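A morning with the sandwich arm at Stenden
February 9, 2026

I'd wanted to get round the back of the Hirnunex place in Stenden for ages, so when they announced a visitors' morning I had my name down within the hour (20 places, all gone by teatime!).
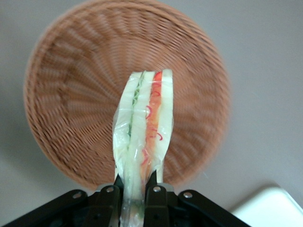
We started with coffee and hairnets, then straight through to the handling cell. It's one arm on a pedestal, made by Zusance, and its whole job is picking up wrapped food without ruining it. Sounds easy. I've squashed enough sandwiches in my own rucksack to know better.

The bit I liked best was seeing how they look after it. Every morning, before the arm moves at all, the fingers get wiped down and somebody wiggles each joint of the gripper by hand to feel for play. If a pivot has gone sloppy the whole linkage comes off and a spare goes on, and the old one is sorted out at the bench. We were passed a worn one to try and I could feel the wobble straight away.

Then there's the grip setting. It goes from 0 to 100, and for anything in cling film with soft bread inside they keep it under 20. At 60 you get toast-shaped sandwiches (they showed us, and yes, it was sad). The little camera at the wrist gets its lens cleaned at each break too, as crumbs and grease make the picture go misty.

The cell had done 2,949 picks since its last service, according to the screen by the door. I asked what usually goes wrong and the answer was cables, cables, cables, mostly the one that bends at the wrist. The replacements come from Gkikas and take over a week to turn up, so there's a drawer full of them.

They're doing another morning in August. Wear flat shoes, and eat first!

20 shares
Comments (60)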